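Print this page
E-mail this page

Open day at Skoltano: eggs, two arms and a lot of waiting

The workshop manager at Skoltano had 14 visitors at the May open day, and most of them wanted the egg table. "People know what an egg costs them if they drop it," she said. Two arms load a pink carton, one egg at a time.

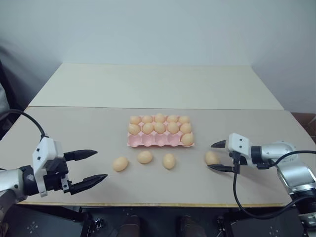 Naltadov asked whether the arms would ever keep up with a person on a packing line. She said they would not this year, and that speed was set low for visitors.

The program is called Aidoo, and it is in its seventh version. Grip force took the longest. "We went through 431 eggs before I stopped writing it down," she said — most of them in the first month.

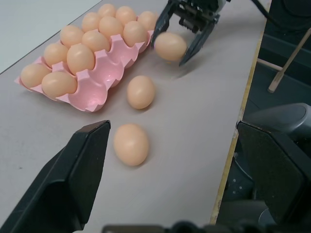 She would sooner talk about the fingers than the software. The present pair came from Drusov and replaced a softer set that wore out. "You learn a lot from a worn finger," she said. A full carton is 15 eggs, and she checks each one by hand before lunch. 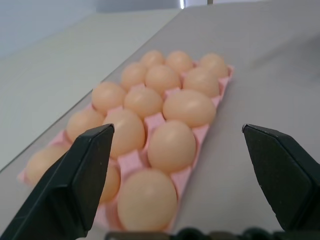

What comes next

Skoltano plans to try cartons of other sizes in the fall. Visits start at 13:00 and are free.

Print | E-mail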